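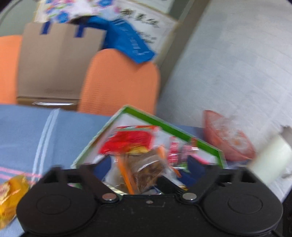 When can the crew call the set ready for the actors? After the first assistant director and the electrician have both signed every line on the sheet.

# Set walk-through, Usbridge stage, kitchen interior

Production: *Flirlow*, episode 6
Walked by: Idalina Cunha, with Emanuel Surdu (electric)
Call: 7:00 a.m.

**Power and lights**

- [x] Distribution box locked, cover on
- [x] Cable runs taped at both doorways
- [ ] Safety chains on overhead lamps — lamp over the sink has none. Emanuel to fit one before rehearsal.
- [x] Dimmer tested with all lamps up

**Floor and walls**

- [x] Flats braced and weighted. Window flat moved when pushed, second weight added, now firm.
- [ ] Stair treads fixed — third tread lifts at the left. Actors use the side door until it is screwed down.
- [x] Exit lane clear, 109 cm at the narrowest point
- [x] Marks down and readable from the door

**Fire**

- [x] Extinguishers in date. Unit 1177 has a new tag.
- [x] Stove flame is an electric effect, no gas on stage
- [x] Drapes treated. Certificate is in the office binder.

**Actors and action**

- [x] Breakaway plates kept apart from real ones
- [ ] Fall in scene 19 rehearsed on the mat — Marjan Abbasi wants one more run with Hammad Hashmi at half speed. No full take until that is done.
- [x] Allergy list checked against the breakfast food
- [x] Medic on stage for the fall. Davoud Shokri, radio channel 6.

**Comments**

The smoke machine was left plugged in overnight again. It was cold and empty, but it goes back to the cage at wrap from now on.

Rear dock door sticks. It opens with a hard push, which will not do for an exit. Reported to the stage office in November and still open. Hold crew numbers to the lower limit until it is repaired.

Three lines open. Recheck at 9:30 a.m., same two people.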